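Collecting simulated demos for a pick-and-place task

Use these steps to record teleoperated examples in the Wokton kitchen scenes. They assume the simulator is installed and your controller is paired. If not, do the Stondamgate setup page first.

1. Open the task list and pick a counter task. Read the instruction line before you touch the controller, because the object names in it have to match what you move.

2. Press Reset. Object positions are drawn fresh each time. If two objects overlap at the start, reset again and don't record.

3. Check the camera view. You want the arm and every object named in the instruction showing before you start.

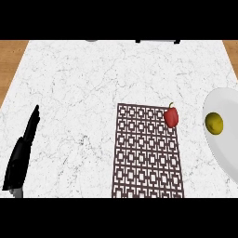
Counter scene with the arm at left, the red pepper on the placemat and the lemon on the plate.

4. Start recording, then move. Keep the motion slow and steady. Long pauses hurt more than a crooked path -- the policy learns to sit still.

5. Open the gripper fully before you go down on an object. Lift straight up before moving sideways.

6. Stop recording when the object is at rest and the arm has backed off. Mark the episode Good or Bad. A dropped object is Bad even if you pick it up again.

Record in blocks of 20 and take a break after 40. Upload each block to Statwood before starting the next one.

Our August set came to 1,653 episodes, and 1,634 were left after review. Most of the rejects had the wrong instruction attached, so look at step 1 again when you switch tasks.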